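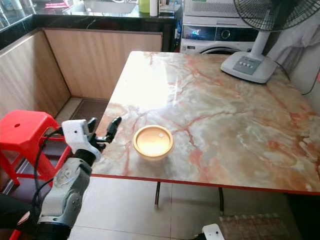

Page last changed: Friday, 18:51

Main page | Contents | Health and diet | Recent changes | Print

Flundell diet

The Flundell diet is a plan for everyday eating based on fixed mealtimes and simple cooked food. It takes its name from the town of Flundell, where it was first taught at evening classes run by the dietitian Nazareno Ruggiero. It is meant for healthy adults and does not set a daily calorie limit.

The plan allows three meals a day and up to 2 small snacks. Half of each main meal is made up of vegetables, with the rest split between a starchy food and beans, fish, eggs or lean meat. Sugary drinks are left out, but bread, milk and fruit are not restricted. The evening meal is eaten early – before seven in the original version. 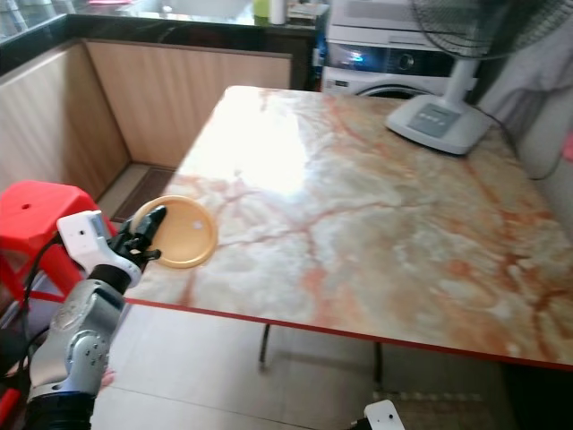 History

Ruggiero's first course lasted 18 weeks and began in January. His notes were later edited by Tullio Mancuso and published by Ekpo as a handbook of 351 pages, most of them recipes. A shorter course was afterwards offered in Cekotlow, where the rule on early evening meals was dropped to suit shift workers. 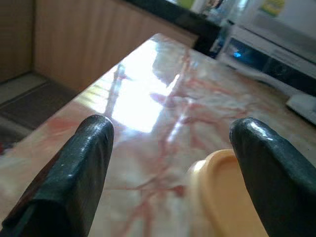 Mancuso also added a chapter on shopping, which advises buying vegetables in season and using frozen ones for the remainder of the year. Later printings keep this chapter but leave out the weekly menus.

See also: Meal planning, Portion size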